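Rinse water and salt levels in canned beans: what the kitchen trial measured
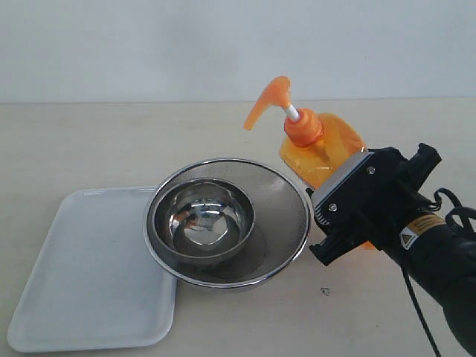 Canned beans are packed in a brine that carries a large share of the sodium printed on the label. Draining removes part of it. Rinsing removes more, but the amount depends on how long the water runs and how deep the beans are piled.

Sayaka Hoshino ran the trial at the Paltska test kitchen and sent the results to members on 7th November. She used 48 cans of chickpeas from a single lot, divided evenly into four groups: undrained, drained only, drained and rinsed briefly, and drained and rinsed until the runoff was clear. Each sample was blended and tested for sodium by the same method.

The fully rinsed group had the lowest readings. The brief rinse came close to it when the beans were spread in a shallow layer, and fell well short when they were heaped. Stirring by hand during the rinse narrowed the gap. Water temperature made no difference that the method could detect.

Texture was scored separately by seven tasters. Scores for the rinsed groups were slightly lower for firmness and unchanged for flavor once the beans had been dressed.

Valentin Millet will repeat the work in December with black beans and lentils. Members who want the full table can request it from the Paltska office.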